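Two-arm cell, left gripper loses the marker

Troncoso
Posted 06/03/2025

Hello all. I look after a small cell with two arms on one linear track. After 34 cycles the left gripper starts to let the marker turn between the fingers. I cleaned the fingers and set the zero again – no change. My set-up is like so:
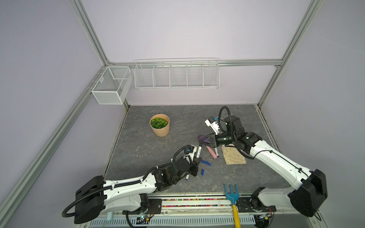 Both arms over the work surface, left one holding a marker.

Jomside
Look at your cable first. A loop which is too short pulls on the wrist when the arm reaches forward. I had this fault for 3 weeks and blamed the fingers.

Rakia
I don't agree. A cable pull would move the whole wrist, and he says the marker turns. Flat fingers on a round barrel will do this. Put a thin rubber pad on each.

Troncoso
Thank you both. I tried a closer look from the wrist side, with the arm stopped and the fingers closed.
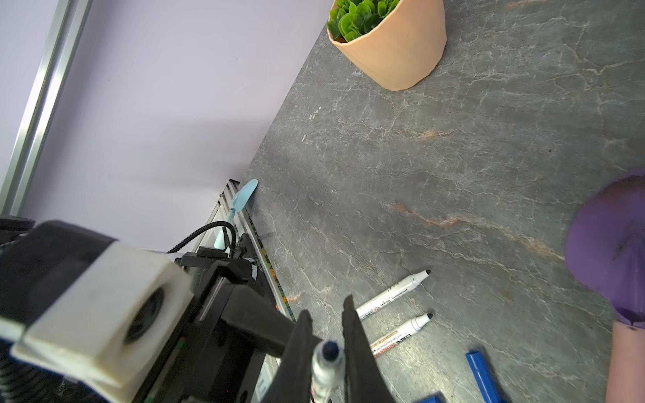 I also raised the closing force from the old value to 104 in the settings. It is better, but I am afraid for the motor.

Rakia
Put it back and fit the pads. Mine have done 2,000 grips.

Jomside
Pads wear and then your zero is wrong. I would still give the cable more slack before buying anything.

Troncoso
I will do the cable tonight, as it costs nothing, and order pads also.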